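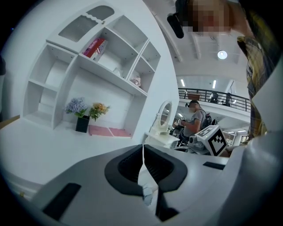

I have been living with the Musteck 7 for long enough now that I feel okay writing about it, and I'm going to say right up front that I love this phone. It isn't fancy. It's a mid-range Android phone from a brand most of my friends have never heard of, and I bought it in May after my old one stopped holding a charge past lunch. Most of my reading happens on it these days, even though I've got white cubbies for actual books and a red and pink one with an American flag on the cover leaning in there that I keep meaning to get to. The screen is just that nice to read on! Text is crisp, the warm setting is really warm (not that sickly yellow my last phone did), and I can get the brightness low enough to read in bed without waking anyone up.

So, the money part. I paid $387 for it, with the bigger storage option. The smaller one was cheaper and I stood in the store in Sutton going back and forth for far too long before deciding I'd regret it. I take a lot of video at my niece's swim meets and I never delete anything. As I type this there are 1521 photos and clips on it, and I've only had to think about storage once, when an app I was trying decided to download every map of the eastern half of the country.

Battery first. I charge it overnight and it gets me to the next bedtime every time, even on the days when I have the hotspot running for my laptop on the train. On a quiet weekend I can skip a night. The charger that comes with it is quick, too - I can plug in while I shower and make coffee and leave the house with plenty. It does get warm near the camera when it's fast charging, so I take the case off for that.

The camera surprised me the most. In daylight it's great. Colors look like the colors I remember, faces don't get that waxy smoothed-over thing, and the shutter is fast enough to catch a kid coming off the diving block. Indoors is more of a mixed bag. The pool in Taltton has awful orange lighting and the phone fights with it, so one shot comes out peachy and the next one comes out kind of green. I've started locking the white balance in the manual mode before the first race and that helps a ton. Zoom is fine up to 3x. Past that, forget it, everything turns to watercolor.

Szu-yu Kwan left a comment on my last post asking about the software, so let me get into that a little. It's close to plain Android with a few extras on top. There's a side bar you pull out with your thumb for your favorite apps, and I thought I'd turn it off on day one, and now I use it constantly. I keep the calculator, my grocery list and the bus app in there. You can also set a double tap on the back of the phone to do something, and mine turns on the flashlight. It works through my case, which my sister's phone won't do!

What I don't like is the stuff that came preinstalled. Two games, a shopping app, and some kind of news feed that sits to the left of the home screen. The games and the shopping app uninstall like anything else. The news feed you have to switch off, and the switch is buried: long press on an empty bit of the home screen, go to Home settings, then More, then Left page. I also had to turn off "recommendations" in the file manager, of all places. After that it went quiet and I haven't seen an ad in the system since.

I've had one real bug. For a while after an update, Bluetooth would drop in my car every time a text came in. I tried forgetting the car and pairing again, which did nothing, and then I cleared the cache for the Bluetooth app and it's been solid. If you have the same problem, turn on "show system apps" in the app list or you won't find it.

For a case I went with the Vilela one in dark green. It has a raised lip around the camera and a grippy texture on the sides, and I've dropped the phone on the driveway twice with nothing to show for it but a scuffed corner. The buttons were stiff to begin with and have loosened up nicely. Skip the matching screen protector, though. Mine went on with a bubble right over the fingerprint reader and I had to register my thumb all over again after I peeled it off.

A few people have asked me if they should get this or save up for one of the big names for another $200. I can only tell you what I'd do, and I'd get this one again and spend the difference on decent earbuds (it has no headphone jack, and the ones in the box are pretty tinny). If you shoot a lot at night or you want wireless charging, look elsewhere. If you mostly read, text, take pictures outside and want it to still be alive at 10 p.m., go hold one in a store and see how it feels in your hand.

Next up I want to try the desktop mode. You need a USB-C cable that handles video, and mine doesn't, so I've ordered one. I'll post about it once I've had a proper go with a monitor and keyboard.

Posted August 2023 in Phones and Gadgets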